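4.3 Preparing delicate items for the Duvik 2 wash cycle

The Delicate program on the Duvik 2 is intended for net, mesh, voile and other light open-weave fabrics. Maximum load is 2 lb dry weight. Heavier loads must be split or washed on Program C (see 4.5).

1. Empty all pockets and remove hooks, rings and curtain weights. Metal parts left in the drum can damage the door seal.

2. Check the care label. Items marked "dry clean only" must not be washed in this machine.

3. Lay each item on a clean, flat surface and look for pulled threads or open seams. Repair these before washing. Mesh should be checked separately from closely woven fabric, as small tears are hard to find in the folds. 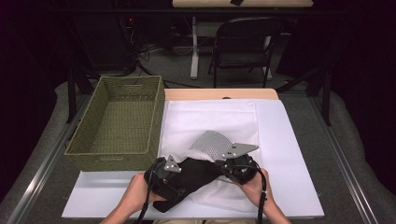 4. Place mesh items in the Varanura wash bag supplied with the machine. Close the zipper fully and tuck the pull under the elastic guard.

5. Pour liquid detergent into compartment B up to the lower line. Do not use powder with this program.

6. Turn the dial to Delicate. The display shows the default spin speed of 1000 rpm. Press Spin to lower it. For net curtains, select No Spin.

7. Close the door and press Start. The door locks after a few seconds. The program runs for roughly 46 minutes, plus filling time.

CAUTION: Do not add chlorine bleach. It weakens synthetic net and voids the Dotorside fabric care warranty.

Note: If the display shows code 1546, the load is out of balance. Press Pause, wait for the door to unlock, spread the items evenly in the drum and press Start again. If the code returns, contact a Benkirane service center.

4.4 Drying

Remove items as soon as the program ends. Hang net curtains damp and pull the hems straight by hand. Do not tumble dry.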